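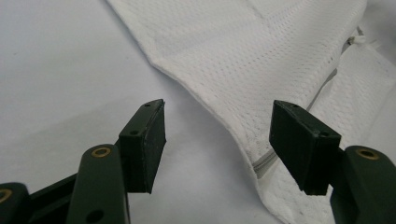
The Porch That Learned to Stay Warm

There is a particular kind of Karkstead house, and if you have ever driven up the hill road past the old mill you have seen a dozen of them. They are narrow and tall, with a steep roof and a back porch that somebody's grandfather closed in with whatever windows he could get his hands on. The porches are lovely in May. By the time the leaves come down they are where people keep the snow shovels.

Veikko Koivisto has lived in one of these houses long enough to have tried everything with his. He hung curtains. He bought a heater that made the lights dim. One winter he stapled plastic over the whole north side and lay awake listening to it snap in the wind. "I had this fine view of the valley," he told me over coffee, "and I was looking at it in my coat."

We were drinking that coffee on the porch, I should say, and both of us were in shirtsleeves, on a morning when there had been frost on my windshield.

The change began with the floor. Most people start with the glass, and I would have too, but the builder Veikko hired, a small outfit called Potard, got down on hands and knees first and shone a flashlight between the boards. There was nothing under there but air and a very old rake. Up came the boards, in went 6 inches of insulation, and down went the same boards again, sanded and turned over, because Veikko couldn't stand to part with them. You can still find the nail holes if you go looking, and he will happily help you look.

Then came the roof, which had been a single skin of corrugated sheeting and sounded like a drum in the rain. Now it is a proper roof with a proper ceiling, painted a soft buttery color, and two skylights that let in the afternoon sun. He wanted four. The builder talked him down, partly over the cost and partly over what July would feel like with that much glass overhead, and having sat under the two I think they had it right.

The windows were last. They came from Ostermann, and they are deeper than the old ones, so that every sill has become a shelf. Veikko's hold geraniums, a radio, a stack of library books and a good deal of mail. The room is 80 square feet, no bigger than it ever was, but with somewhere to put things down it feels like twice that.

For heat there is one small panel on the inside wall, and it cost $300. He runs it for an hour in the morning and again after supper. The rest of the time he leaves the kitchen door open and lets the house do the work.

I asked what he would do differently, which is a question I ask everyone, and he thought about it for so long that I finished my cup. More outlets, he said finally. He put in one, behind the armchair, and has been moving the armchair ever since. He would also have had the outside step rebuilt while the crew was there, and he is now saving up to have them back in the spring.

The armchair, by the way, is the best seat in the house. It faces the valley, with a blanket over the arm that he says he hasn't needed yet this year.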